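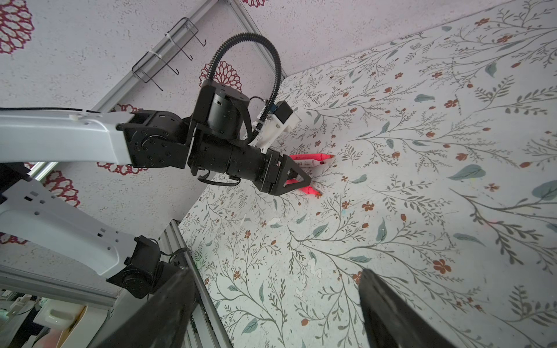
Two pink highlighters in the gripper, wrist cam view

Policy grabs two markers at once and acts like everything's fine. Is this a data thing or a method thing?

Posted by floral_tabletop, 22 April 2021

Hi all! I'm trying to reproduce the main result from the Favholm paper (the one where they train on demos and then let the arm correct itself) on my own two-arm setup. The task is dead simple: pick up one highlighter, move it across the table, put it down. I recorded 160 demos by hand and trained on wrist cameras only, like they did.

Single markers are okay. But when two are lying close together I get what's in the picture, both of them clamped in the fingers, and the policy just carries on with the rest of the motion. It doesn't pause or reopen or anything. My demos never have two markers touching, so I get why it's confused, but the paper says the correction step should handle "unseen contact states" and I'm not seeing that at all. My tablecloth is also pretty busy (leaves and little red flowers everywhere) and I keep wondering if that's part of it.

Do I record more demos, or did I build the correction part wrong? I'd rather not spend another weekend teleoperating if it's a bug.

Lies Declercq

I ran into almost the same thing in October with pens, so I feel your pain! Check how you label success first. In my first version the success signal was just "gripper closed on something," and two pens count as something. So the correction step never kicked in, it thought all was well. If yours works like that, more plain demos won't do much.

What helped me was recording a small batch of bad starts on purpose: close on two pens, open, back up, grab one. I only did 5 of those at first and it made no difference I could see. Then I added a lot more and weighted them up, and the arm started letting go by itself maybe half the time. The paper's appendix has 1,540 demos in the full set, by the way, and plenty of those are recoveries. Easy to miss, the main text only talks about 1,000.

As for the tablecloth, try a plain sheet for one afternoon with the same starting positions. If the double grabs stay, you can stop worrying about the flowers.

karkbridge_tom

just use one marker lol

skoken77

Agree with Lies on the success label. I'd also look at finger width at the moment of closing. Two barrels side by side should usually read wider than one, depending on how they sit, and if you feed that number to the policy it has something to go on besides pixels. I haven't tried it with highlighters, only glue sticks.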